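Trurwood Home Forum > Storage and Sorting > Baskets with lids, yes or no?

Page 1 of 1

covadonga_m
Joined: January
Posts: 14

Right, I need opinions before I spend any more money. We've got one of those wooden letter puzzles, the kind with the raised pieces where the big and small letters sit together, plus all the little bits that come with having a small child. At the moment everything lives in open tubs on the bottom shelf and every evening I'm fishing a Q out from under the radiator.

I've been looking at small plastic baskets with lids. My sister says lids are a waste of time and that children just leave them off. I quite like the idea of being able to stack things. Does anybody use them day to day? And do you keep the puzzle in with the rest or on its own?

Covadonga

tealady40
Posts: 1,786

Lids every time. We have 8 of the Bresico ones in the hall cupboard and they stack lovely. The only thing I'd say is get them all in one size, I bought two sizes in the sale and now I'm forever trying the wrong lid on the wrong box and getting cross about it.

julian_lorente
Posts: 212

I'm going to disagree with tealady (sorry!). Ours have been a pain. A lid is one more thing to lose and one more thing to tread on. When my two were little, anything with a lid on was as good as thrown away, they simply forgot it was there. Open baskets, low shelf, done. If it looks a mess put a curtain across the front.

tealady40

A curtain! Julián you'd never get that past my mother.

julian_lorente

Your mother isn't the one picking up the bricks.

asnakech_w
Posts: 96

I think it depends what's going in. For big things like cars and animals I'm with Julián, open basket and chuck it all in. For small things I want a lid, mainly for when the whole lot goes over on the stairs, and at our house it always goes over on the stairs.

Letter puzzles I wouldn't put in a basket at all. Keep the pieces in the board and slide it flat on a shelf like a tray. If you tip them in with everything else you'll spend your life sorting them out again, and some of the little letters look very alike when you're tired. I spent half of one Sunday convinced we'd lost the n when I'd put it in where the u goes.

covadonga_m

Ha, yes, that's exactly us. I hadn't thought of storing it flat. The shelf is deep enough I think, I'll measure it tonight.

Does the colour of the basket make any difference to anybody? My daughter wants pink for everything and I was hoping for something a bit calmer.

amparo.segura
Posts: 331

Let her have the pink! It's the one thing that got mine tidying up. She chose the basket so it was HER basket and woe betide anyone who put a sock in it.

I go for a pale pink with a plain white lid, it's not shouty at all and the white goes with everything else.
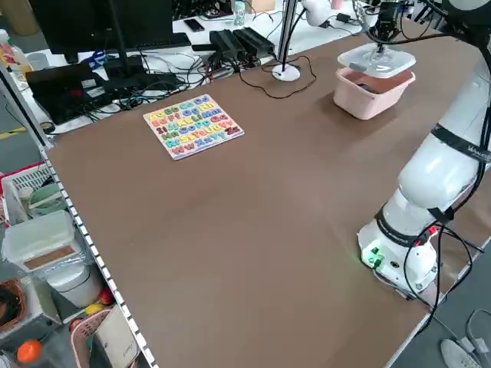

Pale pink basket with its white lid, and the letters all in the board.

I'm with Asnakech on the puzzle by the way. Board stays full, goes away flat. The rule here is you can't get another puzzle out until every letter is home, and I will stand there and wait.

covadonga_m

Oh that's much softer than I was picturing, I could live with that pink. And the board is so cheerful! Does the lid click on or just sit there?

amparo.segura

Just sits on ours. Small hands can manage it, which I like, but I wouldn't carry it upside down.

julian_lorente

So it comes off on the stairs, then. I rest my case.

asnakech_w

Big elastic band round it, Julián. We've used one for years.

consuelo.ll
Posts: 58

Coming in to say don't buy the Ovitz set if you see it in Aranda, the lids warped on mine after one summer in the conservatory. I took them back and the woman on the till couldn't have been nicer but I still had to queue for 40 minutes.

tealady40

Conservatories kill everything plastic, Consuelo, I don't think you can blame the lids for that one.

consuelo.ll

I can and I do.

covadonga_m

Measured the shelf and the board goes in flat with a bit to spare, so that's the puzzle sorted. I'm getting two pink baskets with lids for the small stuff and leaving the cars in the open tub. My sister is coming at the weekend and I'm not telling her.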